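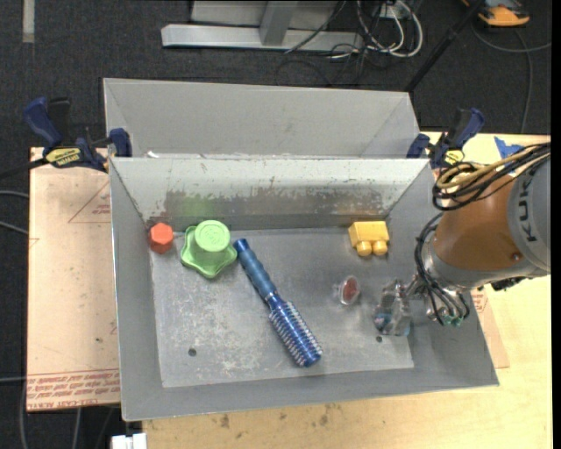 Kimie Maruyama has been mending other people's belongings for long enough that she no longer bothers to ask how they came to be broken. She works out of the old post office in Rorton, behind a counter that still has its brass rail, and when I arrived she was halfway through a cheese scone and waved me round to the good chair. We had meant to talk about her repair shop, Rereck, and we did get there in the end, but first we talked about hairbrushes. It was the blue one that set us off, a round brush lying in a grey metal bin beside a green plastic toy piece and a little red-orange block with six sides. "People will bring me a clock worth a month's wages and shrug about it," she said, "and then they'll stand at that counter nearly in tears over a hairbrush. It's the things you touch every morning, you see. You don't know you love them."

She grew up over her aunt's haberdashery in Arberg, where nothing was thrown away if it could be turned, patched or cut down for a smaller child. Her aunt kept a tin of odd buttons that had to be sorted every December, whether it needed it or not, and Kimie and her cousin Tomomi Kubo were paid in toffee. "Tomomi ate hers straight off and I saved mine, and she'd have half of mine by teatime as well," she told me, laughing so much she had to put the scone down. "She's an accountant now, so make of that what you like."

The shop came later, after years in the offices of Tsuchiya, a firm that sold sewing machine parts by post. She liked the work, and she liked the customers' letters even more, the long ones that went into the history of a machine and the daughter who was getting it next. When the office closed she had 2,420 pounds put by and no particular plan. Her friend Mayu Ueda, who taught woodwork at the evening school, told her the post office was standing empty and that she'd be a fool to let it go for a tanning salon.

"So I rang up about it that same afternoon, before I could be sensible," Kimie said. "I was sick with nerves. Mayu painted the ceiling and I painted the walls, and we fell out over the colour and didn't speak for 2 days, and then she turned up with soup."

I asked what she finds hardest, expecting her to say zips (I have a coat I'd brought along, just in case). She thought about it for a good while and topped up both our cups. "Telling someone no," she said. "There was a lady with a music box, her mother's, and the comb inside had lost four of its teeth. I could make it go round, but I couldn't make it play the tune. She took it home anyway and said she'd hum the missing bits. I still think about her."

Most of the mending is humbler than that: handles, hinges, the straps of school bags. Hiyori Tanabe comes in after college to learn the sewing side, and Kimie is plainly very fond of her, though she complained at some length about the state of her knots. "She's quicker than me already. I tell her to slow down and she says, 'I am slow, this is me being slow.' What can you do with that?"

By now the light was going and there was a man at the counter with a toaster under his arm. Kimie brushed off the crumbs, found her glasses on top of her head and went to see what was the matter with it. My coat she kept until the following week. The zip runs beautifully, and she'd sewn the loose button back on as well, without a word about it.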